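Sinamano Queue Fan and Mister

Anyone who has stood in a long line for a dark ride in the middle of summer will know how much a bit of moving air can do for your mood. The Sinamano is our pocket fan for theme park days, with a fine water mist you can switch on when the sun finds you and leave off when you're indoors. It clips to a rucksack strap or the handle of a pushchair, and it is quiet enough to keep running through a show without annoying the row in front.

One charge gives you 12 hours on the low setting, so you can be at the gates for opening and still have a breeze while you wait for the fireworks. The tank holds 18 ml and fills from any drinking fountain or bottle (the little rubber stopper is on a tether, after far too many of ours rolled away under benches).
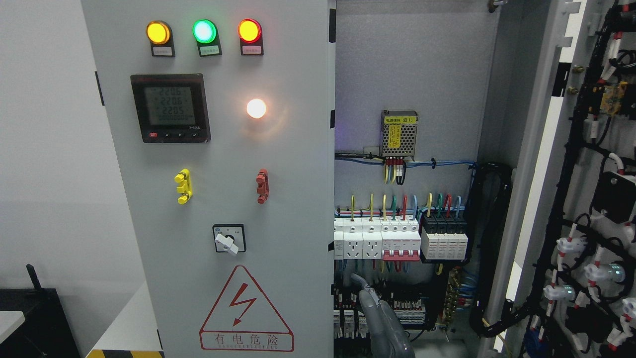

Page last changed: October

Colours are Sudov blue, Avram green and a soft coral we call Brulis, which has been the favourite with families by a long way. Every fan comes with a wrist loop, a charging cable and a drawstring bag, and we guarantee it for 2 years.

Please do check your park's own rules before you travel, as some rides ask for everything loose to go in a locker, and a fan on a strap counts as loose! Empty the tank at the end of the day and leave the stopper out overnight.

Order code 932. Spare stoppers and clips are sold separately, and if you can't find the one you need, write to Lina Azar on our orders desk and she'll gladly look one out for you.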